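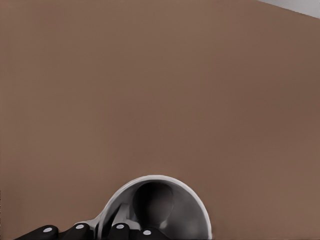

For most of this year I was working on a small question, and I promised Elsie Clegg that I would write down the answer in normal language, without formulas. The question is this: if a policy for a robot hand learns only from the camera on the wrist, how much does it lose when it cannot see the object well before it starts to move?

In our group we call the task "cup to tray". The robot must find a cup, take it, and put it on a yellow tray. It is all in simulation, on a plain brown table. I chose the plain table on purpose. When I had a wood pattern on it, the network learned to use the pattern as a kind of map, and the success rate looked very nice until I changed the pattern.

The simulator is Gavalas, which Dennis Mellor maintains for us, and the training code is called Minonell. The name has no meaning, as far as I know.

## What I compared

There are two versions of the policy. The first one gets a single image from the wrist camera at each step. The second one gets the same image and also a short memory, which is a compressed summary of the last 32 images. Everything else is equal: the same demonstrations, the same size of network, the same training time.

My expectation was simple. A wrist camera is a strange eye, it travels with the hand. When the hand is near the table, a mug can be half outside of the view, and the fingers hide a part of what is left. A policy without memory then has to guess. A policy with memory should still know where the mug was.

I collected 80 demonstrations by teleoperation. Lai-ching Yu did the first half and I did the second half. She is much smoother than me, and you can see it in the curves of the joint speed. Later I was worried that the network would learn two different styles and mix them, but I found no sign of this.

For the test I placed the objects at random and gave each policy 25 starting layouts that it never saw in training. I repeated the full training with 5 random seeds. In some layouts there is a green vessel on the table as a distraction, and the white paper cup can also lie on its side on the tray. That second case is the difficult one. For the network, a cup that is already on the tray looks very much like a finished task, but we count it as finished only when the cup stands.
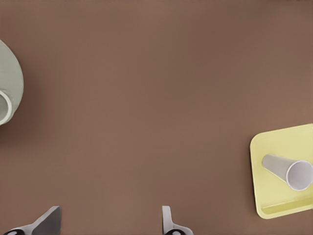 ## What came out

In August I had the first full results and I did not believe them. On the easy layouts, with the cup upright and well inside the view, both versions were equal. I could not separate them in any honest way. With memory the hand moved a little slower, that was all.

The difference was in the layouts where the object was near the border of the image at the start. Without memory, the hand often went down, lost the object, came up again, found it, and went down again on the same path. Keith Bainbridge called it "the elevator" and now we all use this word. With memory the elevator was almost gone.

But memory had a price, and I did not expect it. In the layouts with the fallen cup, the version with memory was worse than the simple one. It decided early that the cup was placed, and then it kept this opinion, even when the camera showed clearly that the cup was lying down. The simple version had no opinion to keep. It looked at each image as if it was the first one, and sometimes this is the better way.

Wayne Dobson proposed to hide the memory at random moments in training, so that the network cannot trust it too much. I tried it. The fallen cup became better, and the elevator came back a little. I did not find a setting where both problems are solved.

One more observation, which is not in the report. The views close above the tray are the hardest ones for both versions. The tray has one color, the light makes a white spot on it, and there is almost nothing to tell the network how high the hand is. I looked at many of these images by myself and I also could not say the height. Maybe a depth image would help more than any memory.

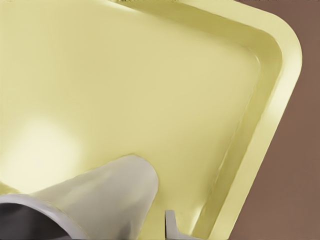 ## Next steps

- Add depth from the wrist camera, first without noise, then with noise.
- Train again with more demonstrations of the fallen cup. In the current set there are too few of them, and I think a part of the bad result comes from that.
- Move the light in Gavalas between episodes. Dennis says it is a small change.
- Ask Lai-ching if she has patience for one more round of teleoperation.

The code is not public yet, because I first have to clean my part of it, and this will take some time. If you work on a similar problem with a wrist camera, please write to me. I would like very much to know if you also see the elevator.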